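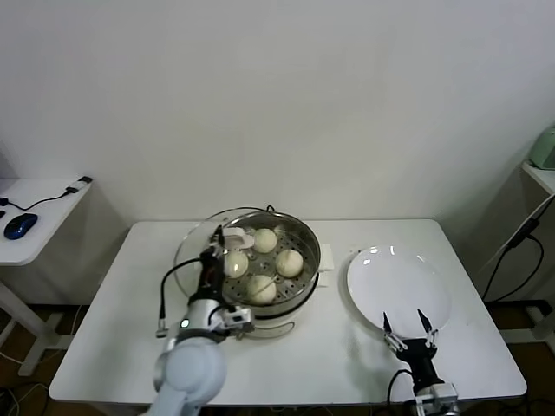 # Household and Shop-Floor Chores: Frequently Asked Questions

Last revised September 25, 2018. Applies to the kitchen task set and the bench task set at the Wudstead lab. Earlier answers about floor cleaning have moved to a separate page.

## Can a robot arm do kitchen chores yet?

Some of them, under fixed conditions. Two arms at a table can take a lid off a steamer, move food from a tray to a plate and put the lid back. They do this with cookware they have been set up for, on a table at a known height. Change the cookware and the success rate drops until new training runs have been added.

Cooking as a whole job is a different matter. It includes shopping, washing, judging when something is done and cleaning up afterward. We do not run any system that covers that list.

## Why steamed buns?

They are soft, round and easy to mark. A parallel gripper that closes too far leaves two dents, and a gripper that does not close far enough drops the bun. Either fault can be scored by eye. Bread rolls were tried first and hid too many errors under the crust.

## Which part of the task fails most often?

The lid. In the last full series we logged 1,171 attempts at the complete sequence (lid off, buns to plate, lid on). Of the attempts that were stopped early, 54 were stopped during bun transfer. Lid handling accounted for more than all the other stages put together.

Causes, most frequent first:

- Handle missed or caught by one fingertip only
- Lid tilts in the grip and strikes the rim on the way up
- Lid set down too close to the edge of the counter
- Lid seated crooked when put back

## Is clear glass really a problem?

Yes. Depth sensors measure glass badly. They tend to report the surface behind it, or nothing at all. A transparent lid on a white counter gives the vision system a thin metallic rim and a handle to work from, and little else. With a loop handle the approach angle also matters: the fingers have to come in so that they close across the loop and do not push it over.
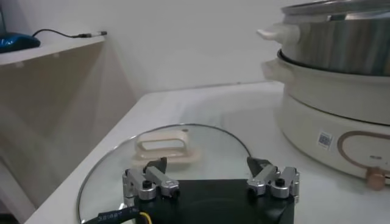 Grollell wrote in to say that a lid with a tall knob would end the whole argument, and that a lab picking loop handles is making trouble for itself. A knob is easier, and we have the numbers for it. But people already own the lids they own. A home machine that needs new cookware has a narrower use than one that does not, so loop handles stay in the test set.

## Does steam matter?

It does. Condensation changes how the glass looks from one minute to the next, and droplets on a wrist camera can blind it. Cold runs and hot runs are logged separately and should not be compared. If you see a single figure quoted for "steamer tasks" with no temperature condition, treat it with caution.

## How long does one full sequence take?

The target is 9 minutes for a full tray, lid to lid. A person does it in well under one. Speed is limited on purpose – faster arm motion made the buns roll off the fingertips.

## Is the shop floor easier than the kitchen?

In most respects. Parts arrive in the same position, fixtures can be bolted down, and the lighting can be controlled. The bench set uses the Prasunia fixture plate, which holds small housings at a fixed pitch. Insertion and sorting on that plate run for a shift with few stops.

The advantage disappears with loose material. Cable routing, bagging and anything that comes tangled in a bin are about as hard as kitchen work, and sometimes harder. If a station handles cables by hand today, plan on keeping it that way for now.

## Can I use one gripper for everything?

Two-fingered grippers cover more than people expect: lids, buns, cups, boxes, most small housings. They are poor at flat items lying on a flat surface. A plate can be lifted if its rim stands clear of the table. A sheet of paper mostly cannot. Suction handles the sheet and fails on the bun.

## What supervision is required?

One trained operator within reach of the stop button for every run. Unattended runs are not allowed with heat or glass.

New operators complete 30 supervised runs before working alone. Runs on the bench set do not count toward the kitchen total.

## When will this be in homes?

We do not give a date. The kitchen set will be repeated in December with cookware the system has not been trained on, using the Vasconcelos scoring sheet so that partial results are recorded. Those results will be added here, failures included.

## Can I send in an object for testing?

Yes, if it fits on the table and has no sharp edges. Include two of each item. Glass is accepted, but will not be returned if broken.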